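Kidalura is a small record label and mail-order shop in the town of Trelau. We release music on vinyl and cassette, mostly by bands who sing in more than one language, and we also repair the sound of old tapes so they can be heard again. This page tells who we are and how we work.

## How the label began

My name is Yichen Qian. I came to Trelau to study acoustics and I stayed for the choir. In the second year I met Rhiannon Mathias, who played bass in a band called Wellside. They had recorded one album on an eight-track machine, and the company which promised to release it had closed its office before the covers were printed. Rhiannon kept the tapes under her bed in two shoe boxes.

We decided to make the record ourselves. We did not know the price of a lacquer, or that a long side must be cut more quietly than a short one. The first test pressing had a loud click in the third song, and we had to send it back and wait until January. In the end we pressed 500 copies of the Wellside album. It took us a long time to sell them, mostly at concerts and by letter, and I still remember several of the addresses.
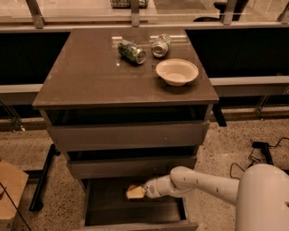
## What we release

Our catalog has new records and reissues. For the new records, we like to work with a band from the first demo. We listen together, we talk about the order of the songs, and we try to keep each side under twenty minutes, so the bass has enough room.

For the reissues we always start from the best tape that still exists. Sometimes this is the master, and sometimes it is only a safety copy that the drummer's sister kept. We write on the back cover which one we used. If a song has a dropout that we could not repair, we write this too. Some customers told us that it is bad advertising, but we prefer that they know it before they buy.

The record that most people know from us is by Mansilla, a quartet with two accordions. We pressed 600 copies in the first edition and 600 in the second, with a different color on the label so collectors can tell them apart. The second edition also has the lyrics, which were missing from the first one by our mistake. If you own the first edition, please write to us and we will send you the lyric sheet without cost.

## Who does what

Rhiannon takes care of the bands, the contracts and the concerts. She also answers the phone, because she is more patient than me. I do the tape transfers and the mastering, and I check every test pressing two times, once on good speakers and once on the cheap player in the kitchen. The covers are drawn by different artists. We pay them a fixed fee, and they keep the original drawing.

Packing is done by both of us, usually on Tuesday and Friday. 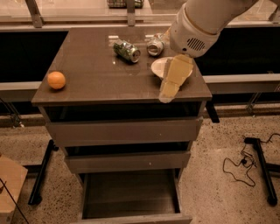 Our agreement with the bands is short – two pages, in plain words. The band keeps the rights to the songs, and we have the right to sell the recording for seven years. After the costs of the pressing are paid, we divide the money in equal halves. We ask each band to bring one idea for the cover, and it does not need to be a drawing. A bright orange ball on a glossy brown top, like the one in the photo, would be already enough for our artists to begin, and I think it could look very nice on a twelve-inch sleeve. If the band has no idea, we use only letters.

## Sending us your music

We listen to everything, but slowly. Please send three songs, not more, and a few lines about who plays. A link is fine and a cassette is also fine. You do not need a professional recording. We do not release music that is already on another label, and we cannot return the cassettes unless you include an envelope with stamps.

If you have old tapes from a band that does not play anymore, we are glad to hear about them. Please do not try to play them before you write to us – an old tape can leave its coating on the heads, and then a part of the music is lost. Keep them standing up, in a dry room, far from speakers.

## Visiting and ordering

The shop is open on Thursday afternoon and on the first Saturday of each month. There are 551 titles on the shelves, our own and from other small labels with whom we exchange. You can listen to any of them before you buy, and there are two pairs of headphones.

Orders by mail leave within one week. Records travel outside of the sleeve, so the disc does not cut the edge of the cover. If something arrives broken, please send us a photo of the package and we replace it if we still have a copy.

Page updated February 14, 2026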